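Laundry and Linen Attendant, Dorwood Guest House, Meltden

Posted 12 Nov 2021

Dorwood is a 17-room guest house on the edge of Meltden, open all year. We are hiring one laundry and linen attendant to work with our housekeeping team. The job is part-time to start and moves to full-time hours in June, when the hiking season picks up.

The work

You will wash, dry, fold and put away all sheets, towels, robes and table linen for the house. Most of it is done on site in the laundry room behind the kitchen. Large items such as comforters and mattress covers go out to Arain Cleaners, and you will pack them, fill in the slip and check them back in when they return.

Other duties:
Sort incoming linen and pull anything stained or torn
Treat stains before washing
Do small repairs by hand or on the machine, mostly loose hems and edging
Stock the hall closets before 2 p.m.
Keep the linen log up to date
Clean lint traps and wipe down the washers at the end of each shift

Our full linen stock runs to 332 bath towels plus hand towels and washcloths, and we replace part of it every year. The attendant decides which pieces get mended, which go to the rag bin and which are passed on to the Dalow animal shelter. 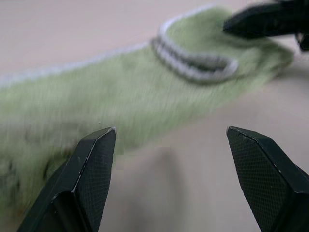
Green cloth with a pale stitched border.

Hours and pay

Shifts start at 7 a.m. and end at 1 p.m., four days a week. Two of those days rotate. From June the shift runs to 3 p.m., five days a week. Pay is $17 an hour, paid every 2 weeks. There is a $2,000 bonus after one full year in the job. Lunch is provided on every shift, and staff can park in the gravel lot off Mill Road for free.

What we are looking for

You should be able to lift 40 pounds and stand for most of a shift. Laundry or hotel experience is helpful but we will train the right person. Basic sewing is a plus. You need to be able to read care labels and write clear notes in the log for whoever has the next shift. Some of our detergents are scented, so please tell us if that would be a problem for you.

You will report to Bethel Gebru, head of housekeeping. Training takes two weeks and is paid at the full rate.

How to apply

Send a short letter and a list of your past jobs to Angharad Kemeys, General Manager, or drop them off at the front desk between 9 a.m. and 5 p.m. Please include two references, at least one from a past employer. A resume is fine but is not required. We will call everyone we want to meet, and interviews will be held at the house. Applications stay open until the job is filled.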